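3.2 Where the sticks are kept

Much of the recent writing on shared tables treats the upright holder as a settled good. Juška's survey of office lunch corners is the usual source, and her claim is a strong one: give people a divided holder and the sticks, skewers and stirrers that drift across a table will end up in it and stay there. We are less sure. The Wostden table, which we followed through February, had holders from the first day, and sticks still turned up in drawers, in mugs and under the paper tray.

Part of the trouble is the word "holder." It covers objects that ask quite different things of a hand. A slotted plastic utensil holder takes almost anything dropped in from above, and a thin stick is free to tip until it meets a wall. A block with cut slots takes one piece at a time and wants it lined up. Juška scores both as "upright storage" and moves on. Kuusk, working from the Krūmiņa kitchens, at least separates them, but he then treats lean as a sign of neglect. We see no good ground for that. A stick leaning in a wide compartment has been put away as well as that compartment allows. 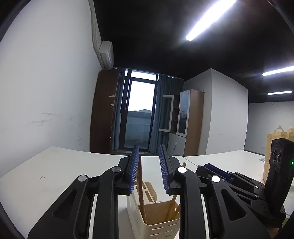
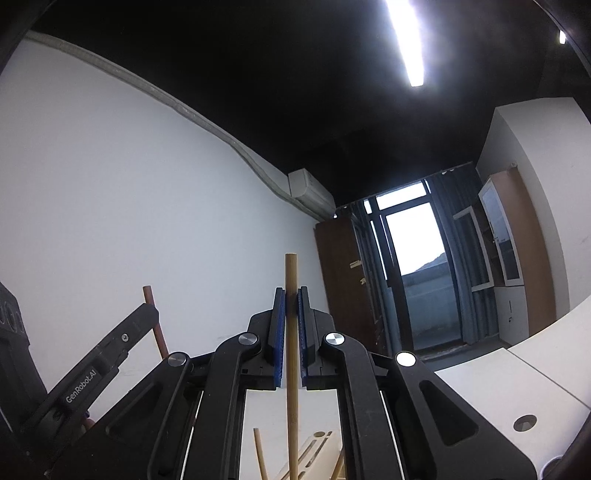

Figure 2. Wooden sticks and their holders in the office room. First, a cream-white plastic utensil holder with wooden sticks, some of them slanted. Second, a thin light-tan dowel standing upright, with a light wooden block holder lower down.

Our coding sheet began with Kuusk's categories, and we dropped them after the first 200 entries. Two coders could agree on whether a stick was in a holder, but they could not agree on whether it was "tidy." One of them marked any slant as a fault. The other let it pass if the stick could be picked out without moving its neighbors. Both readings are fair, and the published work does not say which was used. Until it does, figures for tidiness at one site should not be set beside figures from another.

The same caution applies to shape. Catalogs such as Netarport's list dowels and sticks as straight stock, and the Onodach protocol assumes the same thing when it measures how far a piece stands above the rim. Curved sticks do not fit that measure. A bent piece may be fully seated and still reach well outside the holder, and under the protocol it would count as badly placed. We recorded 17 entries where the two coders split on this point alone. We left them out of the totals in Section 4 and list them separately.

None of this shows that holders fail. It shows that the case for them rests on a loose idea of what success looks like. A fairer test would ask how long it takes a person to find and lift out the stick they want, and whether it goes back to the same place afterward. Kuusk mentions return times once, in a footnote, without giving any. We tried to collect them and managed it only for the morning hours, when the table was in steady use.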